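Chapter 4

Pricing for the Craft Fair Table

In this chapter: the three-times-materials rule and where it fails; what a booth fee does to your prices; how to count your own hours; why the "good show" is so often a bad one; a worksheet for your next event.

Every maker who sells at fairs has been handed a pricing rule by somebody in the next booth. The rule is short, it is easy to say out loud, and it comes with a story about a person who followed it and quit their day job. This chapter asks you to put those rules aside until you have checked them against your own numbers. Some will hold up. Most will not, at least not for the thing you make and the towns you sell it in.
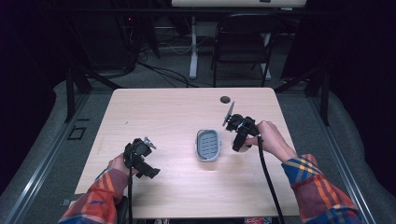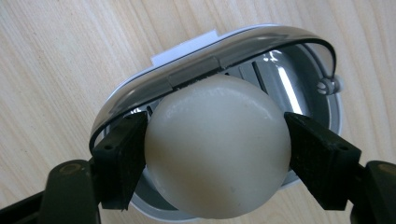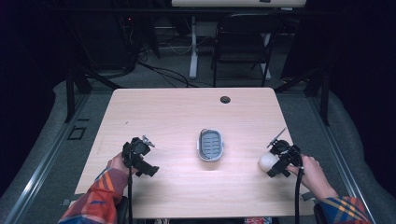
4.1 The rule of three

The best known of the rules says to add up your materials and multiply by 3. A bar of soap with two dollars of oils and scent in it sells for six. A mug with four dollars of clay and glaze sells for twelve. You can do it in your head while you unpack.

Look at what the rule leaves out. It has no place for time. A knitted hat and a cut candle may use the same dollar amount of material, and the hat may take an entire evening longer. The rule prices them the same. People who defend it will tell you that the extra two-thirds "covers your labor," and for a quick item it may. For a slow item it covers a few minutes of labor and then you are working for free. The rule was never tested on your hat. It was probably never tested on anything.

It also rewards waste. If you buy badly and pay too much for thread, the rule tells you to charge more, and it tells your careful neighbor to charge less. Shoppers don't see your receipts. They see two hats.

4.2 The booth fee is a cost of every item

Suppose you take a table at the fall fair in Cleltport. You pay for the space, you sell 44 pieces over the day, and you drive home with a full cash box. It feels like a good day. Was it?

Divide the booth fee by the number of pieces you sold. That figure is part of what each piece cost you, just as surely as the wax or the wool. Then add gas, parking, lunch, the card reader's cut, and the bags. Beginners tend to treat these as the price of having a day out. If you are doing this as a hobby, that is a fair way to look at it, and you can skip to the next chapter. If you are calling it a business, the costs go on the page.

The trouble is that you don't know how many pieces you will sell until the day is over, and you must set your prices before it starts. Show organizers know this. The flyer for a show will tell you how many people walked through the gate last year. It will seldom tell you how many of them bought anything, and it will almost never tell you how many sellers came back. Ask for that last figure. If the answer is vague, write down that it was vague.

A sensible habit is to plan on a poor day. Take your lowest sales count from any past show of the same size and use it to spread the fee. If the price that comes out looks too high to sell, you have learned something useful about the show before paying for it.

4.3 Counting hours without flattering yourself

Ask a maker how long a piece takes and you will hear the time for the part they enjoy. A potter counts throwing and forgets loading the kiln. A soap maker counts the pour and forgets wrapping, labeling, and scrubbing the pots. Nearly all of us report our best time as our usual one.

Keep a plain log for 2 weeks. Write down when you start and when you stop, for everything: ordering supplies, answering messages, fixing the tablecloth, packing the car. Don't round down. At the end, divide the total by the number of finished pieces that are good enough to sell. Seconds don't count, even if you plan to put them in a bargain basket.

The number will be larger than you expected. Resist the urge to explain it away ("that was a slow week"). Slow weeks are weeks. If you think the log was unfair, keep it for another two and see.

Once you have the hours, pick an hourly wage and multiply. There is a school of thought that says to leave your wage out while you "build a following." Be careful here. A following built on low prices is a following for low prices, and raising them later is harder than starting where you should have.

4.4 What the other tables can tell you

Walking the aisles to see what others charge is standard advice, and it is half good. You can learn what shoppers in that hall are being asked to pay. You can't learn whether they are paying it, or whether the seller is making a living from it. A crowded table with tiny prices may be losing money on every sale.

Compare two nearby shows such as the Ustulden holiday market and the smaller one at Espinoza. The same earrings may carry quite different tags at each, and sellers will give you firm reasons for the gap: the crowd is older, the parking is free, the music is better. Treat these as guesses. They are offered kindly, but the people offering them have rarely kept records.

Watch for a full hour if you can, and from one spot. Note how often a bag changes hands. It is dull work – duller than chatting – and it will tell you more than the price tags do.

4.5 Before you go on

The rest of this chapter works through a single line of goods from start to finish, using the Dradetti worksheet printed at the back of the book. Fill it in with your own figures as you read. Use pencil. Where you don't have a figure, leave the space blank and come back to it after your next show; a made-up number in one box will spoil every box under it.

You will need:

Your receipts for materials, with shipping included
Your time log
The fee and mileage for one show you have already done
A count of pieces sold at that show, taken from records and not from memory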